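About Drutero

Drutero makes hooks, straps and hangers for homes, schools and small shops.
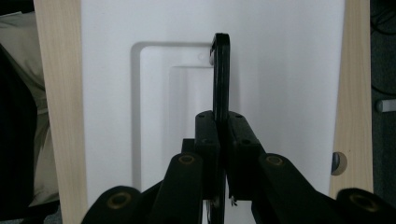 We started with one product, an over-the-door hook, and we still sell more of those than anything else. The company was set up by Hauke Rothe, who had been fitting out closets for a living and was tired of hooks that scratched the paint or slid along the top of the door. He made the first ones for his own customers. When other fitters began asking for them, he rented a workshop on Lammers Street and stopped taking closet jobs.

Today 16 people work here. Most of us have done more than one job in the building, and the person who answers your email has usually packed orders as well.

What we make

Our range is small. There are flat hooks for doors and panels, rail hooks for closets and kitchens, and hanging straps for things that are awkward to put on a shelf, such as folding chairs, hoses and ironing boards. The flat hooks are sold under the name Proren. The hanging straps are called Tiltska. Both come in black and in white, and the Proren also comes in gray.

Every hook is sold singly. Customers used to have to buy a box of ten, which made sense for fitters and for very few other people. Schools and offices can still order by the box, and the price per hook is lower that way.

We don't make decorative hooks. We get asked for brass animals and antique finishes a few times a year, and there are other firms that do them well.

How we work

Orders placed before 2 p.m. go out the same working day. Orders that come in on Saturday are packed on the next working day. We pack in paper and cardboard and use the smallest box that will take the order, so please check inside the paper before you throw it out. Small hooks do get lost that way.

Each new design is hung up in our own building before it goes on sale. The coat wall by the entrance, the broom closet and the kitchen are full of older versions, some of which never made it into the catalog. If a hook bends, slips or marks the surface in daily use, it goes back to the bench. The current Proren replaced one that held well but was a nuisance to lift off the door.

Measure your door or panel before you order. The thickness at the top edge is what matters, and it is often different from the thickness stated by the maker once paint or trim has been added. If you are between two sizes, take the larger one and use the felt pads that come with it. The load limit is printed on the card in every package.

Where we are

The workshop, the store room and the office are all on one floor. We moved into the present building when the old one became too small to turn a pallet around in. The front room is a showroom with doors, shelves and closet sections set up at normal height, so that you can try the hooks with a coat or a bag of your own. Bring the thing you want to hang if you can carry it.

The showroom is open on Saturday mornings. On working days, please call ahead.

Last year we filled 2,962 orders. Of our regular customers, 190 are schools and daycare centers, mostly buying low coat hooks and spare parts for them. We keep parts for every model we have sold, including those we no longer make. If you don't know the model name, send us a picture of the hook and the width of the strip and we can generally work it out.

Returns

Unused hooks can be sent back within 60 days. Hooks that have failed in normal use are replaced, and we like to have the old one back so we can look at it. Put a note in the package saying what was hanging on it and for how long.

Working here

When we have an opening it is posted on this site and on the showroom door. In September we usually need extra help with packing, when the school orders come in. No experience is needed for that work. Write to the office with your name and the days you are free.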